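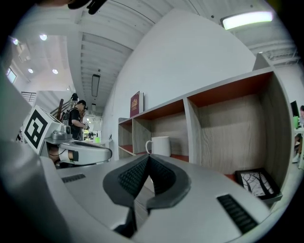 Ticket: rattle from shelving unit, ground floor
Site: Flerkulthorpe, room off the stair corridor
Product: Kolledside shelving unit, gray, four cubbies in upper row
Opened: Wed 31 January
Priority: low
Status: closed, one follow-up in May

Reported problem

Intermittent rattle from the upper row of the shelving unit against the white wall. Heard at the nearest seats. Reporter first put it down to the fluorescent lights and asked for new tubes.

Entry 1

Lights checked first. Switched them off for 20 minutes in daylight. Rattle still present, so the lights are excluded. No tubes replaced. There is a faint hum from one fitting on the stair side, but it is steady and a different pitch. Logged separately.

Entry 2

Rattle lines up with people coming down the stairs. Walked the flight four times at normal pace: rattle on three of them. Going up, no rattle. Walking in the corridor, no rattle.

Pressed a palm on each cubby back panel in turn while a colleague used the stairs. Pressure on the third panel from the left stops the noise. Pressure on the others makes no difference.

Entry 3

Emptied the unit and pulled it forward. Findings:

Third back panel free to move in its groove along the lower edge. Two panel pins missing, one bent.
Rear left foot not touching the floor. Unit rocks slightly when pushed at the top corner.
Top rear edge in contact with the wall at one point only.

Supplier Simard says the panels are meant to be pinned at 70 mm spacing. Ours were further apart than that on all four. No warranty claim – the unit was assembled in house.

Entry 4

Work done:

Re-pinned the third panel to the supplier's spacing. Others left as they were.
Leveled the rear left foot with a shim.
Felt pad added at the wall contact point.
Contents put back. Framed drawing returned to the lower compartment, book returned to the top.

Stair test repeated. No rattle with the unit empty, none with it loaded.

Entry 5

Reopened by reporter. New noise, described as a light ticking, same area. Not the panel, which is tight. Ticking stopped when the white mug was lifted out of the third cubby and came back when it was set down touching the back panel. Mug moved forward, clear of the panel. Book on top leans on the wall and is silent.
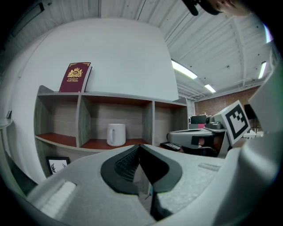
Question from reporter: Do the other three back panels need re-pinning too?

Reply: Only if they start to move. All three were tight when pressed by hand, and taking them out to re-pin risks splitting the groove.

Entry 6

Follow-up in May. Foot shim still in place, third panel tight, no noise on the stair test. Pin spacing added to the assembly notes in the Juvisari folder. Fitting hum stays on its own ticket. Closed.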